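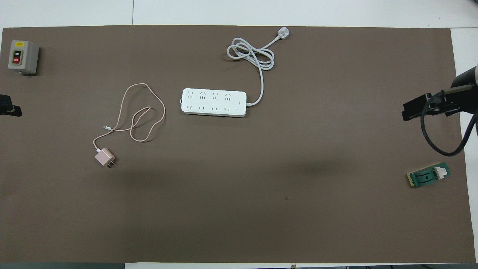
Graue Schalterbox mit ON- und OFF-Taste auf brauner Matte

Über uns

Hallo und schön, dass du hergefunden hast! Ich bin Paweena Wattanapong, und wenn du bei Jitis anrufst, hast du mit ziemlicher Sicherheit mich am Telefon (oder meinen Kollegen Tobiloba Onuoha, der hat die ruhigere Stimme). Wir beraten Betriebsräte und Personalräte. Vor allem geht es bei uns um Arbeitszeit: Schichtpläne, Rufbereitschaft, Überstundenkonten, also um all das, worüber in der Kantine geschimpft wird und was dann doch keiner aufschreibt.

Wie das angefangen hat? Ich war selbst Betriebsrätin, bei Varghese, einem Verpackungsbetrieb am Rand von Zindusholm. Gewählt wurde ich, weil auf der Liste noch ein Platz frei war, ganz ehrlich gesagt. Vom Betriebsverfassungsgesetz hatte ich damals ungefähr so viel Ahnung wie von Hochseefischerei. In meiner ersten Sitzung ging es um einen neuen Dienstplan, und ich habe zwei Stunden lang genickt. Danach habe ich mir den Kommentar zum Gesetz gekauft, 1.722 Seiten, und abends am Küchentisch gelesen. Den habe ich immer noch, er steht im Büro neben der Kaffeemaschine und sieht auch so aus.

Tobiloba kam von der anderen Seite des Tisches. Er hat in der Personalabteilung Dienstpläne geschrieben und saß mir bei den Verhandlungen gegenüber. Wir haben uns ordentlich gestritten! Aber er hat seine Zahlen immer offen hingelegt, und als er dort aufgehört hat, habe ich ihn gefragt, ob er mitmachen will. Seitdem sind wir zu zweit, und Jitis ist eine richtige kleine Firma mit Briefkopf und allem.

Was wir machen: Wir kommen zu euch in die Sitzung, lesen Entwürfe für Betriebsvereinbarungen gegen und rechnen Schichtmodelle durch. Dazu gibt es unsere Seminare in Zindusholm, meistens 2 Tage lang, mit kleinen Gruppen und einem Mittagessen, auf das ich ein bisschen stolz bin (die Linsensuppe!). Inzwischen haben wir mehr als 100 Gremien begleitet, vom Pflegeheim bis zur Stadtgärtnerei. Das Einsteigerseminar für frisch Gewählte läuft jedes Jahr im April und ist meistens früh voll, also meldet euch lieber rechtzeitig.

Was wir nicht machen: Wir vertreten niemanden vor Gericht. Wenn es eine Kündigungsschutzklage wird, brauchst du eine Anwältin oder den Rechtsschutz deiner Gewerkschaft, und das sagen wir dir dann auch gleich beim ersten Gespräch. Arbeitgeber beraten wir ebenfalls nicht, auch wenn hin und wieder einer sehr nett fragt.

Für die Schichtpläne benutzen wir ein eigenes kleines Rechenwerkzeug, es heißt Skatamier. Den Namen hat Tobiloba sich ausgedacht, und ich habe mich dran gewöhnt. Man gibt die Schichten ein und sieht, wo die Ruhezeiten zu kurz sind und wer zu viele Nächte am Stück hat. Wer bei uns im Seminar war, bekommt es mit nach Hause.

Das erste Telefonat dauert 30 Minuten und kostet nichts. Erzähl einfach, was los ist, du musst dafür keine Paragrafen kennen. Schick uns vorher gern den Entwurf oder den Plan, um den es geht, Namen bitte geschwärzt. Vormittags erreichst du uns am besten, nachmittags sind wir oft unterwegs und rufen zurück.

Stand dieser Seite: 06.11.2024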